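Ternum Roof Cargo Box - 14 cu ft
Sold and fitted by Krūmiņa Auto Accessories

Home > Roof and Racks > Cargo Boxes > Ternum

In stock
Free fitting when you buy the box and crossbars together

The Ternum is a mid-size roof box for sedans, wagons and small SUVs. It holds 14 cubic feet of gear and opens from either side, so you can load from the curb wherever you happen to park. Most of our customers buy it for camping trips, ski weekends and long drives with kids, when the trunk fills up before the last bag is out of the house.

The lid and base are molded in black plastic with a textured finish that hides light scratches. The nose slopes down toward the hood to cut wind noise. You will still hear some noise at highway speed, as you would with any box, and it is usually worse if the box sits too far forward. Our fitters will set the position for you, or you can follow the marks on the underside of the base.

Will it fit my car?

The Ternum clamps to square, oval and aero crossbars. It does not attach to a bare roof. If your car has side rails but no crossbars, you will need a set of Umska bars, sold separately. Bring the car by or send us the make, model and year, and we will look up the right foot kit.

Before you order, check two things. The first is the roof load limit in your owner's manual. The weight of the bars, the box and everything inside it counts toward that limit. The second is the rear hatch. On some short hatchbacks the raised hatch will touch the back of the box. We can usually slide the box forward enough to clear it, but not on every car.

Locks and keys

The box has one lock on each side and both use the same key. Two keys come with it. The key will not come out unless the lid is fully latched, so if it sticks, open the lid, press down over each latch and try again. Write down the number stamped on the key. We can order replacements with it.

What's included

Ternum box with lid
Four quick clamps
Two keys
Two load straps
Fitting instructions

Crossbars, foot kits and the Flimar box liner are sold separately. The liner is a padded mat that keeps bags from sliding and cuts down on rattling when the box is half empty.

Care

Wash the box with car soap and water. Skip the solvent cleaners, which can dull the plastic. Check the clamps after the first 20 miles and again every 300 miles on a long trip. Take the box off when you aren't using it - your gas mileage will be better and the seals will last longer. Store it flat or on its side, out of direct sun.

Automatic car washes are not covered by the warranty. The brushes can catch the edge of the lid.

Rentals

We keep several Ternum boxes for rent by the weekend or by the week. Summer bookings open in May. A rental includes the bars if your car needs them, and we put everything on and take it off at our shop. If you buy a new box within a month of returning a rental, we take the rental fee off the price.

Returns

Unused boxes can come back within 20 days in the original carton. Once a box has been mounted we can't take it back, but we can help with a warranty claim if something is wrong with it. Save your receipt.

Page updated 25 Apr 2022

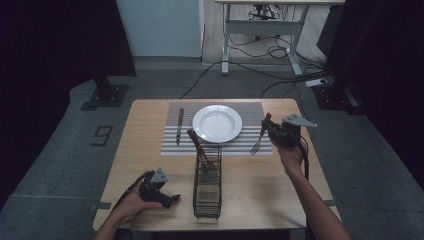
Boxes ordered online can be picked up at our front counter. Please bring your order number and a photo ID. The carton is too long for most cars with the seats up, so if you aren't having the box fitted, fold the seats down before you come or ask us about local delivery.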